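Watora Automation Lab > Progress reports > Cell maintenance

Brick sorting cell: setup and upkeep, progress report to the Barkusier fund
28/03/2026

The cell went back into use this period after the rebuild of its table. This report covers the work done on the machine itself, what it cost in running time, and what is still open. The sorting results go to you separately, in the usual form.

Table and mounts

Both arms came off at the start of the period. The old front board had worn at the mounting holes, and the left base had started to shift under load, enough to throw off the reach to the back wall. We replaced the board and put each arm on its own metal plate. The plates sit in cutouts near the front of the table, so an arm can be unbolted and lifted out with its plate still attached. A swap used to take most of a morning. The last one took 17 minutes, including the check afterward.

The arms were set facing each other again and leveled against the table surface. We leveled the right one twice. The first time, the plate was sitting on a burr left from cutting, and the gripper came down lower at the back than at the front. The burr was filed off and the bolts were retightened in a cross pattern. We now check bolt tightness on both plates on the first working day of each week.

Cables

Cable wear has been the main cause of stops since the project began. On the previous setup the wrist cables were tied tightly along the arm, and they failed at the elbow, where the bend was sharpest. They now run in wide loops with slack left for full travel. One cable has been replaced since the change. It had been pinched during assembly and did not fail in use.

The loops take up more room at the sides, and on the left the cable goes out past the edge of the table. Staff have been asked to keep carts and stools away from that side. We would like to fit a simple guard there, and it is in the list for next period.

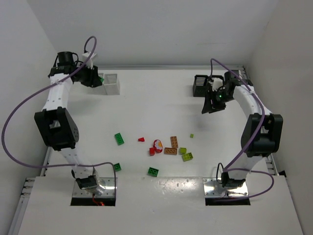 The cell with both arms reaching to the rear, white basket on the left and black basket on the right.

Baskets and working area

The two baskets stand against the back wall. In earlier runs they drifted whenever a gripper touched a rim, and someone had to push them back by hand. We have marked their positions in the setup sheet, measured from the side walls, and the operator checks them before each run. A fixed holder was tried and taken out again. It kept the basket still, but when a gripper came down on the rim the arm took the full force and tripped its overload stop.

The plain white walls stay as they were. They give the cameras an even background, and they keep dropped bricks on the table. The front board picks up scuffs, and we clean it with a damp cloth only. The solvent we used before left a shine that upset the camera readings near the front.

Running time and faults

The cell completed 2,524 picks in the period. There were 3 unplanned stops:

- The pinched cable mentioned above.
- A loose connector under the left base. It was reseated and now has a clip.
- An overheated elbow motor on the right arm, after a long session with the room heating on. The motor was tested cold and warm and shows no damage. Session length is now limited and a rest is written into the schedule.

The grippers needed little attention. Finger pads were changed on both arms. The old ones had gone smooth and were letting go of the smaller bricks, the sloped ones most often. We ordered the new pads from Işık and they fit without trimming. The supply is enough for two more changes.

Calibration is done with the Amo routine at the start of each day. It takes longer than we planned for in the proposal, mostly because the left camera has to be refocused after it has been knocked. A locking ring for that lens is on order.

Spending

Spending on the cell is within the approved budget line. The new front board was made in our own shop and cost less than the quote. Part of the difference went to spare wrist cables. We are not asking for any change to the budget.

Planned for April

Fit the side guard on the left. Fit the locking ring when it arrives. Repeat the leveling check on both arms and record the figures in the same table as before, so that they can be compared. Write up the arm swap procedure so that a second operator can do it without help. We also want to replace the left elbow motor bearing, which has become a little noisy. It has not affected the work so far, and if the part is late the job will move to the following period.

The maintenance log and the setup sheet are available on request.

Filed under: Reports, Equipment, Robot cell
0 comments | 2 shares
© Watora. All rights reserved. Contact | Back to top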